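## The Clurbridge Fruit Share, one season in

When we signed up for the Clurbridge fruit share last April, the pitch was simple. You pay up front, a box shows up every other Thursday-ish, and you eat whatever is in it. It was the "whatever" that should have slowed us down. Twenty households joined, most of them people who said they had been meaning to eat more fruit since at least 2000.

The first box had 10 grapefruit in it. So did the second. By the third, people on our street had stopped making eye contact near the porch steps, in case somebody tried to hand them one. I made marmalade, which took a full evening and every pot I own, and gave me enough to see out two winters. My family eats jam.

The share comes through Starnus, who do the buying and the boxes, and to be fair to them they did send a survey. It ran to four pages and asked us to rank melons. I ranked the melons with care. There have been no melons.

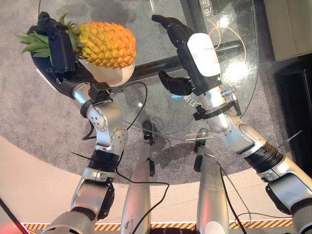
Ripeness has taken up most of the talk at pickup this year. Everyone has a test. One neighbor knocks on things, another sniffs the bottom, and a third pulls a leaf out of the top and goes by how easily it comes, which leaves you with a balder fruit and about the same amount of knowledge. A pineapple with skin as orange-yellow as that one, and the leaves still green, is the sort I'd reach for first. Color isn't a promise, but a good smell at the base usually settles it. Once you have one home, don't wait for it to get sweeter on the counter. It may get softer and more yellow, but the sugar it came with is the sugar you're getting.

Cutting one up is less of a project than people make out. Take off the top and the bottom, stand it on the flat end, and slice the skin away in strips. The eyes can come out with the tip of a knife if they bother you. They bother me for the first half and then they don't. Keep the pieces in a lidded container in the fridge and eat them within a few days.

A few notes for next season. The price goes up to $141, and Starnus says that covers a sturdier box — the old ones had a way of giving out on the second flight of stairs. Half shares are back for people who live alone or have learned something. Pickup moves from the Cisico parking lot to the side door of the Tamuno building, where there is an awning and a bench. Please bring back your empty boxes, folded flat.

The swap table stays. If you leave grapefruit on it, you are expected to take something else home, and other grapefruit doesn't count. I have four jars of marmalade set aside for anyone who asks, and six for anyone who doesn't move quickly enough.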